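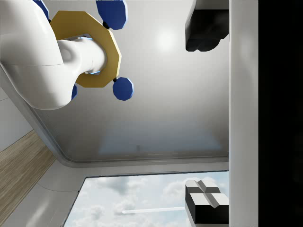

White, gold and blue, all eight-sided shapes and soft light

Color questions I get all the time

I'm Judite Loureiro and I paint furniture out of my garage in Flercombe. These are the questions that land in my inbox most, so I wrote the answers down once and for all!

Can I really put blue next to yellow?
Yes, please do. Keep the yellow on the golden side and let one of the two be the boss. My kitchen dresser is mostly blue with gold knobs, and I still grin at it every morning.

How many coats do you do?
Two on top of primer, three if it's a yellow (yellows are sneaky and see-through). I leave 12 hours between coats, more if it's raining.

Do I have to sand first?
A light scuff, yes. I skipped it on a bedside table once and the paint came off with my coffee mug.

What white do you use?
A slightly warm one. I mix mine, so I can't give you a name off a can – sorry! Bring me a drawer front and I'll match it.

Do you take orders?
I do, up to 6 pieces at a time. Right now the list is full until May. Chairs count as one piece each, even if they're a set.

How long before I can put things on it?
Give it seven days. It feels dry way before that, but lamps and vases will stick and leave rings.

Do you deliver?
To Flercombe and Sampaio, yes, if it fits in my van. Anything bigger than a dresser you'll need to pick up.

Last updated 23 Feb 2018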